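4. Your first shift at the recording table

Okay, so you've got your login from section 3 and you've signed out a pair of hand-held grippers. This is the part of the job that replaced a good chunk of what we used to do at Narkgate, so I'm going to go slowly. I packed herb orders by hand for years before Cosmont brought the Tuketti system in, and I remember how odd the first day felt. You do the same work you know, only you do it through a pair of plastic fingers, and the arms on line 2 learn from your recordings.

Before you start

1. Check the task card for your shift. Mine usually says something like "pick up stem, place on cloth." Read it even if you did the same one yesterday (they change the wording and it matters!).

2. Put your phone and your drink somewhere else. A cup on the table ends up in hundreds of recordings.

3. Plug in each gripper and let the cable hang on the outside of your arm. If it crosses in front of the fingers, start over.

4. Open and close the fingers all the way a couple of times. They should move smoothly. If one sticks, put the gripper in the repair bin and take another.

Caution: Don't pull a gripper by its cable. We went through 2 cables a week that first February, and every one of them was yanked.

Recording

5. Hold both grippers still over the table and wait for the beep in Hoani, the recording app.

6. Do the task at your normal pace. Really, your normal one. I spent my first shift moving like I was underwater because I thought the machine wanted it slow, and they had to throw out most of it.

7. With thin things like stems and leaves, close the fingers gently and stop as soon as the piece stays put. Squeeze harder and you'll bruise it, and then the arms on the line learn to bruise it too.

8. If you drop something, keep going. Pick it up the way you would at the packing bench – those recordings get used.

9. Lower both grippers and press Done.

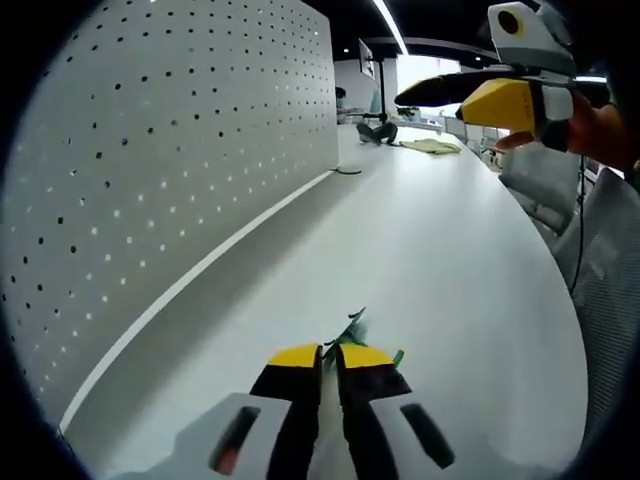 Note: You'll get a number for every recording you finish. My first good one was 1126, and by the end of that season I was at 2847. Please don't race each other on these. The number has nothing to do with your pay or your review, and we got that in writing when the new job descriptions came out.

What's different from the bench

Your wrists will thank you, but your shoulders may not. Holding your arms up is harder than it looks, so take the short break each time the app offers it. There's no penalty for using the skip button either. I skip anything that feels awkward and leave a comment, and a few times that's gotten the task card rewritten.

I do miss the chatter at the old benches. The recording table is quieter, and some of us who liked packing still sign up for hand-pack days – ask your shift lead for the list.

If the app shows error 3149, it has lost track of one gripper. Set both down, wait for the light to come back, and repeat from step 5.

Last updated August 21, 2022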